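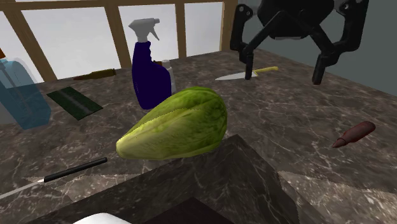
*By Driss Shawky | November 24, 2022*

My mother's rule for big meals was that the counter had to be clear before anybody ate. My rule is that the counter has to be clear before anybody goes to bed, so you can see how standards slip from one generation to the next.

I bring this up on Thanksgiving because this newsletter goes out to 200 households in Kelton, and I would guess most of you are reading it in the bathroom with the fan on, hiding from your relatives. Welcome. Take your time.

The subject this month is side dishes, and who gets to bring them. When we moved to Nutau Street I assumed a potluck worked the way the word suggests. You cook something, you carry it over, you take your chances. Then I went to my first one at the Ashour place and learned that there is a list. The list isn't written down anywhere. You find out what's on it by bringing something that already belongs to someone else.

I brought sweet potatoes. Sweet potatoes belonged to Erna, and had for longer than our house has had a roof that didn't leak. She was very nice about it. She put my dish on the table right next to hers, gave it a good serving spoon, and told everyone who came by that mine was "the other one." By the end of the evening I had eaten three helpings of the other one myself, mostly to keep up appearances, and took the rest home on my lap.

The next year I asked ahead. Stuffing was taken. Green beans were taken. Rolls were taken by two families who don't speak to each other, so there are always far too many rolls. Pie was so thoroughly taken that I was told to lower my voice. What was left was "a salad or something," in the tone you'd use to offer a guest the folding chair.

So I became the cabbage man. I shred it fine, salt it, let it sit while I argue with the oven about an unrelated matter, then squeeze it out and dress it with lemon, a little sugar and more black pepper than seems polite. Toasted walnuts if I remembered to buy them. It holds up for hours next to a hot turkey, it needs no oven space, and it's the one cold thing on a table of beige. In four years I have had one compliment, from a teenager who thought it was noodles.

But a thing happened last May. A new couple turned up at the block picnic with a big bowl of slaw. Good slaw, too, with apple in it. They were beaming. I looked at that bowl and felt something old and terrible rise up in me, and I heard my own voice telling a woman by the lemonade that theirs was the other one.

I've since apologized. They were gracious, and they're bringing rolls this year.

If you are new to the street and want to know what's open for the winter potluck, as of this writing it's cranberry sauce (homemade only, there was an incident), anything with beets, and ice. Ice is a better job than it sounds. You arrive late, everyone is glad to see you, and you go home with an empty cooler.

Leave a note in my mailbox if you want one of those. Please don't ask about the sweet potatoes.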